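Teaching at Dakari: your questions answered

Do I need any experience?
None at all. Most of our helpers had never touched a robot before their first morning, and if you can put your shopping away you already know the job. Latifa Ouali will sit with you for your first 20 goes and is very patient (she has taught all of us, some more than once).

What is the difference between hand guiding and remote control?
With hand guiding you take hold of the arm and move it through the task yourself. With remote control you sit at the desk with the two hand controllers and the arms follow you. Kitchen tasks are nearly all done by remote control now — it keeps your own hands out of the recording, and it's kinder on the shoulders too.

I fumbled in the middle. Should I start again?
Please don't! If you missed and then recovered, carry on and finish, as a recovery is well worth having. If something ended up on the floor, press the red pedal and that go will be thrown away.

How fast should I move?
At the pace you'd use at home on a lazy afternoon. Long pauses are harder for us to use than slow movements, so try to decide where you're going before you set off.

How many goes make a session?
We ask for 40, with a proper tea break halfway. The fridge task stands at 2,295 so far and we'd love plenty more by October.

Who do I ask about changing my slot?
Hrvoje Softić looks after the rota, and he'd much prefer a message the evening before. 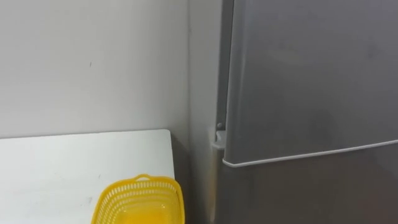
Fridge task: the yellow basket on the table beside the refrigerator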